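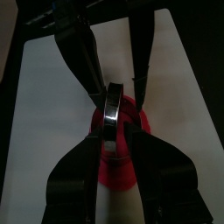

Two-arm bench: what went wrong in August

Quick one as we go to press. Some of you at Adardale heard the bang and a few of you asked. No one hurt. One cracked finger pad, one dented pail, a long afternoon.

Short version. The arms on the black-curtain bench were on the play dough job, the toy kitchen set, pinch and place, both grippers in close over the white board. That's the bit of the program with least room in it. The left gripper was told to open and back off. It opened. Didn't back off. The right one came in regardless, on time, and the two met.

The stop should have tripped at once. It tripped late.

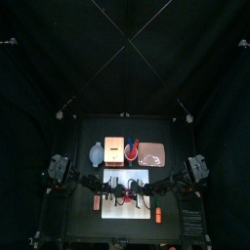 and the lateness is the part that matters, more than the knock. The Indero controller keeps a count of how hard each joint is pushing and is meant to cut power when that goes over the limit. Limit on the left arm should be 980. It was set to 1,265. The right arm was fine. So one arm gave up when it should and the other kept leaning on it.

How did it get to 1,265? Best guess is the left arm was raised for the heavier grippers in spring and never put back when they came off. The change isn't in the log book. It should of been. Please write things down, even the dull things, even if you mean to undo it after lunch.

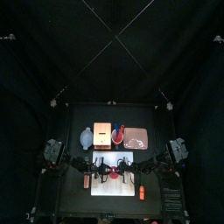

Skurner bench desk

We went back through the saved runs. 672 of them since the spring change, and nearly all clean, so the wrong number sat there and did no harm until the one time it did. Near misses in there too, which we'd put down to sticky dough. They weren't dough.

The failure to back off is a seperate fault. Looks like a cable at the left wrist, pulled tight at full reach, dropping the signal for a moment. Mondal have the old one and are having a look. New one fitted with more slack.

The pail is another matter. It got dented when the right arm was restarted with the handle still hooked, my fault,

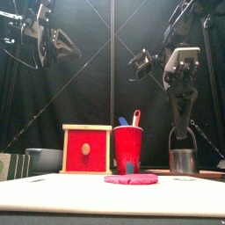
so from now on: clear the gripper by hand before any restart. Power off first, then reach in. Not the other way round, however quick you are.

Other changes. Both arms now at 980, checked by two people. Half speed whenever the grippers are over the board together. Curtain stays shut while it runs. We'll do 1,000 slow runs before going back to full speed, so expect the bench to be busy and don't book it without asking.

If you saw anything odd on it before August, drop a note in the tray by the door.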